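Negotiation and Everyday Paperwork
Session 8: Reading a contract before you sign it
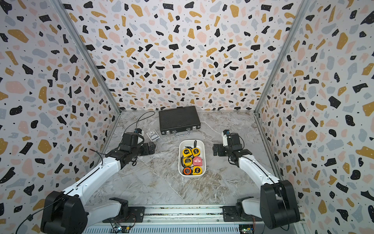

Right, so last time we got as far as the offer letter, and I promised we'd do the boring bits in the middle. I love the boring bits! Most of the rows I've seen between small firms started on page three or four, where everybody's eyes glaze over.

Start with the definitions. In the Kimari lease (it's in your reading pack, 12 pages, sorry) "the Premises" includes the yard, but "the Unit" doesn't. Go through with a pencil and circle every word that has a capital letter for no obvious reason. Then find where it's defined. If you can't find it, ask.

Next, notice periods. Clegg had to give three months and Jovberg only one, in the same agreement, and Clegg signed it without a murmur. Look for who the clause is talking about each time.

Money after that. Clause 13 says a late payment fee of 1,000 is due "on each occasion". Each occasion of what? We spent half an hour on this in June and the group never did agree, so have a go yourselves.

For next time: read the Estus supply agreement and write me half a page on how you'd get out of it. Itziar Villanueva is taking the second hour, and she'll want your notes on paper, please.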